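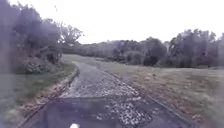 Talk notes - "Do walking targets do anything?"
Dalolholm Public Library, community room, 12/09/2019
Speaker: Leandro Montecinos

Opening. Don't thank everybody twice. Start with the question: who has a step goal? Wait for hands. Who knows where the number came from? Wait longer. Let it be a little uncomfortable.

Say: I walk a lot, I like walking, and I'm going to spend the next half hour being rude about the way walking is sold to us.

Part one: the Rorden challenge

Tell the story from the beginning for people who didn't live through it. In February the town of Rorden signed up for a walking challenge run through an app called Flornik. 700 residents registered. The press release said the town had "gotten moving." I would like to know how a press release can tell.

What they measured: sign-ups, and steps logged by phones.
What they did not measure: how much those same people walked before they signed up.

Stop here and let people think about it. If you don't know what they did before, you can't say what changed. A mail carrier who joins the challenge looks like a triumph on day one.

The survey. At the end Flornik sent out a questionnaire and announced that 94 percent of those who replied felt healthier. Ask the room: replied out of how many? The summary doesn't say. I wrote and asked. I got a friendly message with a discount code in it. (Read the message out if the mood is good. Skip if running late.)

Also - "felt healthier." People who finish a thing tend to say nice things about it. The ones who quit in the second week probably didn't open the email.

Part two: what I'd believe

Gladys Ticona ran a much smaller project with her neighbors on Ríos Street. 50 people, paper diaries, no prizes. She had them write down their ordinary walking for 3 weeks before she suggested any change at all. Boring, and I trust it more than anything in the Rorden report.

Her result, in plain words: most people walked a bit more for a while, then drifted back. The people who kept it up had attached the walk to something they already had to do, like picking up a kid or buying bread.

Be fair here. Her group was small, they all knew each other, and diaries can be fudged. She says so on the first page. Gladys may be in the audience, so check before claiming to speak for her.

Don't oversell the bread thing. It's a pattern in one street.

Part three: the stuff that gets left out

Sidewalks. Lighting. Benches. Whether there's a bathroom. Whether the bus home still runs at six. An app can't fix any of these, and a town that buys an app can tell itself it has dealt with walking for the year.

I asked the Rorden people how much of the challenge money went to paths and crossings. None was the answer, "at this stage." I have no idea what the next stage is.

Somebody will say, what's the harm? Answer: maybe very little. A few people got outside, and good for them. But money got spent, and next year somebody will point to that 94 when they ask for more.

Questions I expect

Is walking good for you? Yes, as far as I can tell. I'm not arguing about that, so don't get pulled into it.

Should I delete my step counter? Keep it if you like it. Just don't treat it as a doctor.

Are you paid by anyone? The library gave me a parking pass.

What should we ask for if Dalolholm gets offered the same program? A count from before it starts, the number of people who dropped out, and a check on everybody again six months later. If the seller won't agree to that in writing, I'd want to know why.

Sign-up sheet for the sidewalk survey is by the door. Chairs go back against the wall.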